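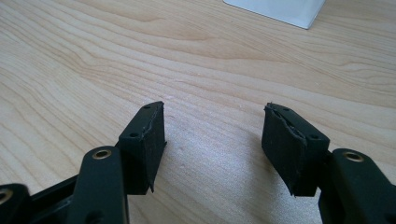
Dear Vasiliki,

The furniture part of the Skurkuldale reading rooms grant is further along than I dared to promise you in the spring, and I'm so pleased to be able to write that down! As you know, the tables were always the piece I worried over, after all those months of going back and forth about dark stain or no stain, and whether a pale top would look cold beside the old bookcases. We went with the light-colored wood in the end, and I'd choose it again tomorrow. It keeps its own grain and it makes the whole room feel bigger (or so I keep telling everyone who will listen).

**Where the money has gone**

Of the money released so far, $1,808 went to the tables, delivery from Haverford included. That is a little over what I had written in the plan, and I want to be open with you about it. The first quote from Ellero didn't cover carrying anything up the stairs, and I should have caught that when I read it. Simão Teixeira went back to them and got the stair charge brought down, for which I owe him a very good lunch. The difference has come out of the lamp money, with your office's approval from last month, so the total hasn't moved.

We have 5 tables in the building now. Three are upstairs in the long room and the other two are in the small room by the back door, where the homework group meets. I had planned it the other way around, but the long room turned out to need a clear path to the fire door, and the small room took two quite happily once we moved the coat rack.

**Still to do**

- Chairs: ordered from Udico, no delivery date yet. We're using the old folding ones in the meantime.
- Lamps: on hold until I have a new price that fits what's left.
- Felt pads for the table legs, which I keep forgetting to buy.
- A second coat of oil on the tabletops in the small room. Simão would like to wait until the homework group takes its break, and I think he's right.

**A request**

Would you be willing to let us hold the remaining $1,000 until November? I'd rather wait and buy decent chairs once than settle for whatever is in stock and be writing to you again next year about wobbly legs. If that makes trouble for your bookkeeping, please say so and we'll find another way.

You would be very welcome to come and sit at one of the tables yourself. The kettle works, and there is usually cake when the homework group is in.

With warm thanks,
Skurkuldale Reading Rooms
August 6, 2025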